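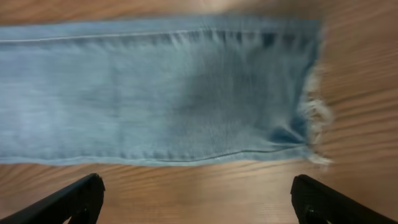
To: cloth-manip list
From: Augustina Dankwa
Subject: Re: [cloth-manip] How many demos for trouser folding, and how do you split them?

Replies inline. I have trimmed the parts about the simulator, as I have nothing useful to say there.

> We are starting a folding set for garments with two legs. So far we have
> only done towels and T-shirts. Before we commit the arm time I would like
> to know what other groups settled on for episode count, and whether you
> record whole folds or short segments.

Segments, with a caveat further down. Our trouser set is called Jerum. It holds 2,000 episodes at present, all teleoperated, all on a bare table top. The first 1,000 were recorded as whole folds, from a crumpled or half-spread start to a finished packet. The second 1,000 were recorded as segments: flatten, align legs, fold at crotch, fold at knee. Both halves use the same operators and the same garments.

The whole folds were more pleasant to record and much worse to train on. An operator who fumbles the knee fold will usually recover, and the recovery stays in the episode. Some recovery data is good. Ours was badly distributed: most of it came at the end of long episodes, when the operator was tired, and the policy learned to hesitate over garments that were nearly done. With segments, a fumble is either kept and tagged or discarded within a few seconds of happening.

The caveat is the joins. If every "fold at knee" segment starts from a clean result of the previous step, the policy never sees the slightly bad result it will hand itself at run time. We now start one segment in four from whatever state the previous segment left behind, good or bad, with no tidying by hand. I would not go lower than that.

> Do the views at the wrist carry enough information, or is the overhead
> camera doing all the work? Our wrist views are mostly fabric filling the
> image and I am tempted to drop them to save disk.

Keep them. We ran the same policy with and without the wrist streams. Without them, the coarse motions were unchanged and the grasps got worse. The failure was nearly always the same one: fingers closing just short of the fabric edge, or on top of two layers when one was wanted. From overhead, a trouser leg lying flat is a plain strip with little to say about where its edge is in height. From the wrist you get the seam, the puckering beside the seam, and the gap between fingertip and cloth.

You are right that many wrist frames are useless on their own. During a fast approach ours are heavily blurred, and a raw hem with loose threads turns into a pale smear. We used to filter on a sharpness score. I would advise against it. The score threw out the approach phase and kept the pauses, so what was left was a large set of crisp pictures of a gripper doing nothing. We removed the filter, shortened the exposure as far as the room lights allowed, and left the remaining blur in. The arm will see the same blur when it runs by itself.

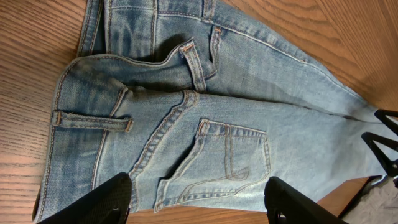
Pale denim on brown wood is an easy case for contrast, and you should be careful about reading much into results from it. Orange topstitching helps more than we expected. A back pocket with contrast stitching is a strong landmark: it tells the policy which face is up, and, with the waistband, which way the garment is turned. When we tested the first Jerum policy on plain black work trousers with no visible stitching, it would often set up the crotch fold from the wrong side. Saliency maps are weak evidence, but ours sat on the pocket in most of the frames where one was in view.

The fix was dull. We bought trousers without contrast thread, recorded a further block on those, and balanced the sampler so that each garment type is drawn equally often regardless of how many episodes it has.

> What do you randomize at the start of an episode, and how do you stop
> the operators from always laying the garment out the same way?

You can't stop them by asking. We asked, and then plotted the waistband angle at the start of each episode, and the plot had two peaks. Everyone believed they were being random.

The procedure since then is as follows. The recording tool, Koech, shows the operator a start card before each episode. The card gives four values: waistband direction in steps of 30 degrees, face up or face down, legs apart or overlapped, and a disturbance code. The disturbance code is one of: none, waistband edge rolled over, one leg twisted, one hem tucked under, dropped from hand height. The operator sets the garment by hand to match the card, presses the pedal, and only then takes the controllers. Setting up takes longer than recording for the short segments. Budget for that. Our best day was 99 accepted segments with two operators trading off, and I would not plan on that rate.

The rolled waistband deserves its own code. It is common in real laundry, it hides the belt loops or leaves them sticking up at odd angles, and it makes a raised lip that looks to the policy like a very good place to grasp. If you grasp there during flattening, the roll gets tighter. We had almost none of these starts in the first half of the set, and the early policy went for the lip every time.

Belt loops themselves are a hazard for the hardware. A fingertip can pass through one. Our fingers have square, blunt tips, and it still happened twice in a week. Koech now watches the wrist force during retreat and halts above a threshold. Tag those episodes and keep them out of the training split.

> Labels: do you annotate by hand afterward, or live?

Live for the outcome, afterward for everything else. At the end of each segment the operator presses one of three buttons: accept, accept with recovery, reject. A second person goes through a sample of them later. Agreement was poor until we wrote down what "flat" means. Our current wording is that no fold of more than one finger width remains in either leg, ignoring the waistband. You will want to exclude the waistband too. It is a thick doubled band and does not lie flat on most of our older pairs whatever the arm does.

Cut-off and frayed hems need a rule as well. Some of our garments end in loose thread, and the reviewers disagreed about where the leg stopped, which matters if you score alignment by hem distance. The rule is to measure to the end of the woven cloth and ignore the fringe.

We dropped per-frame keypoints. They cost a great deal of labor, and in wrist views most of the keypoints are outside the image anyway.

> How many distinct garments?

More than you want to buy. Jerum has 14 pairs. That is too few, and I would trade a third of the episodes for twice as many garments if I could do it over. Success on held-out pairs was still climbing with each pair added when we ran out of money for the round. Success on pairs already in the set had stopped moving long before that.

When you hold out, hold out by garment. We split by episode at first, and the numbers looked excellent and meant nothing. Also keep the wash state fixed within a pair, or log it. Handling softens denim over a few hundred episodes, and the late episodes on a given pair are easier than the early ones. If your test episodes are all recorded last, you will credit the policy with what the fabric did.

> Last thing, any advice on the table surface?

Record on more than one. All of Jerum up to October was on one wood top with a strong wavy grain and a bright patch where the lamp reflects. The policy trained on it did poorly when we moved it to the gray laminate bench at Oltum. We found two separate causes. The first was visual, and color jitter with random crops took care of much of it. The second was friction, which no amount of image augmentation will address. Denim slides more readily on our wood than on the laminate, so drag motions that straightened a leg at home bunched it up there.

We now record one day in five at Oltum. If you have only one site, a large sheet of another material clamped over the table is a fair substitute. Check the height of the sheet against your table plane before you start. We lost a Saturday of data to fingertips that were calibrated to the bare top and pressed into the cloth for the whole session.

A few points you did not ask about:

Log the time offset between wrist and overhead streams for every session. Ours drifted after a driver update, and we found it only because the gripper closed in one view visibly before it closed in the other.

Keep the rejects. Disk is cheap next to arm time. We have since trained a small failure detector on ours, and it now runs as a pre-check in Koech.

Write the operator ID into every episode. One of our operators pinches seams and the other scoops under the cloth from the edge. Mixed together without the ID, the policy averaged the two and did neither well. Conditioning on the ID fixed that, and at run time we set it to the pincher for denim and the scooper for anything thin.

The start card generator is a short script with no dependencies on our rig. I can put it in the Parnis repository next to the towel cards if there is interest. The episodes themselves need a license check first, so please don't plan around them yet.

For the original poster: what finger width are you using, and do both arms work the cloth at once or do you hold with one? The segment boundaries I gave assume that both arms can grasp independently. With one holding, I would merge flatten and align.

Augustina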